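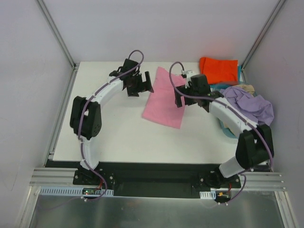
The robotics club at Vilela started in October with 2 arms and one simple wish, which was to fold laundry. Simple is maybe the wrong word. Students at the school give up their lunch hour for this, and they do not get tired of it.

"A box is always a box," says Joana Garcia, who teaches the club. "A cloth is a new shape every time you touch it."

So the students practice. They drop a cloth, lift it, open it, and try again. By the end of winter they had written down 759 attempts in the club notebook. In 179 of them the cloth was folded well enough to go on the pile.

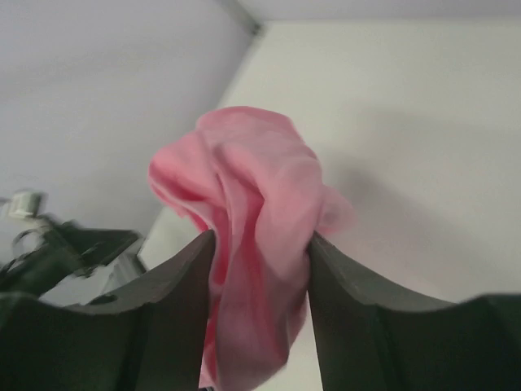 Leonilde Carvalho

Picking up the cloth is the part they discuss most. If the fingers close on too much fabric, the corners stay hidden inside. Aurora Falcão, in her second year, likes to take hold near an edge. Her partner Deolinda Rocha prefers the middle and lets the rest hang down. They have argued about it for weeks, very politely.

In spring the club will go to the student contest in Jarkmont, where each team must fold five pieces. Deolinda is still changing her program.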